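4.2 Shared surfaces and the booking problem

(draft section, Lauritsen co-working study; figures numbered as in the full paper)

The diary material points the same way as the booking logs, mostly. People at all 3 sites said they booked a desk or a table because of what was on it or near it, less because of the room it was in. Members at Omon were strongest on this. Dillberg less so, and Vovico somewhere in the middle, although the Vovico diaries are thin (see 3.4) and we would not lean on them too hard.

Booking logs first. The cleaned set has 1,937 bookings across the sites. Cleaning meant dropping double entries, staff holds, and test bookings left over from when the calendar system was changed over. Staff holds were the hard part. At Dillberg the front desk used a member account to block tables before events and we only caught this after Rojanasak went back through the comments field by hand. Those are out. A handful may remain.

What is left shows long bookings on tables and short bookings on desks. Not surprising. What we did not expect was the gap between booked time and reported time in use. Diaries were open for the whole of April and members wrote down when they sat down and when they packed up. Table bookings ran well past the packing up time again and again. Desk bookings did not. One Omon member wrote, "I keep it until closing becuase if I let go of it I have to clear everything off and start over tomorrow." Another: "My stuff is there so it's mine until six." Castillo and Dalsgaard coded these separately as holding (keeping a surface to protect a setup) and 2 coders agreed on nearly all of it. Disagreements were talked through, no third coder.

Holding is the main finding of this section. It is cheap for the member, since tables are priced by the half day whatever happens. It is costly for everyone else. In the exit interviews the word that came up was "dead tables", meaning a table that is booked, set up, and has no person at it. Members complained about dead tables and the same members made them. We did not find a type of member who holds and a type who does not. Holding goes with the kind of work on the surface. Laptop work, almost none. Anything that had to be laid out, pinned up or lined up, a lot of it.

Surfaces differ in how much setup they invite. A plain white top with some cloth behind it asks for more than a desk with a lamp. Figure 7 shows a surface of the kind we coded as "open table".
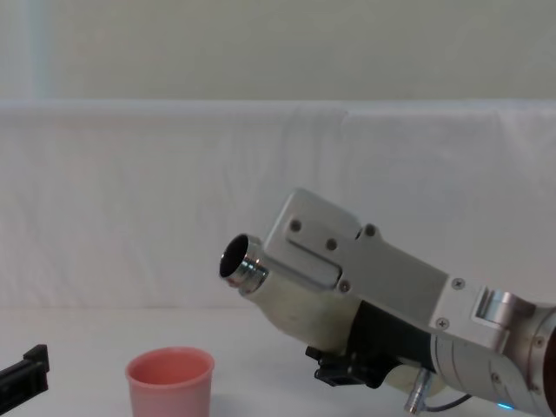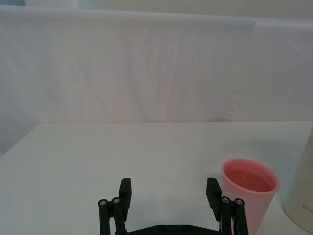 Figure 7. White tabletop, coded as open table. The cloth backdrop is visible in both views.

Coding of surfaces was done from photos and floor plans together: open table, fixed desk, standing counter, soft seating. Soft seating was hardly ever booked and is left out of what follows. Standing counters sit close to fixed desks on every measure so we merge them in Table 5.

Now the nudges. Each site agreed to try a small change in the second half of the study. Omon added a tray shelf so members could slide a half done setup out of the way and bring it back later. Dillberg sent a reminder text asking if the table was still needed. Vovico changed nothing and served as the comparison, which was partly our plan and partly that their manager left.

The text reminders did very little. Members replied yes to them, or did not reply. Estrella's interviews are good on why: a yes costs nothing and a no means giving up a spot. One person said the texts made her feel watched, so she booked longer to be safe. The shelf did better. Members who used it released tables early and said so in the diaries with some pride. But use was uneven, and a few members treated the shelf as storage, with things left on it for days. Staff then had to chase people about the shelf instead of about the tables. We come back to this in 5.1.

Some limits. The diary group was self chosen and probably tidier about times than most members. The logs hold what was booked and tell us nothing about walk-ins, and walk-ins matter at Dillberg, where staff let regulars sit without a booking on slow afternoons. We asked for door counts but got them from one site only. Also the diary form had a bad question in it: "Did you use the whole surface?" was read by some as the whole table and by others as the whole booking. Pastor flagged this in the first week and we kept the wording so the weeks would match. In hindsight a mistake. Answers to that item are not used anywhere in this paper.

Pricing we can say less about. Half day blocks clearly push toward holding but none of the sites would let us change them. A site that bills by the hour would be the obvious next case. Managers worried that hourly billing would drive off exactly the members who lay work out, and those members tend to stay on longest and complain least. That may be right. The exit interviews include more than 200 remarks on cost and very few of them are about the block length; most are about printing and the coffe.

So for the model in section 5 we treat holding as tied to the surface and the work on it, with the price held fixed. Member effects are kept in but small. Site effects are larger than we would like, and with so few sites there is no clean way to say what drives them.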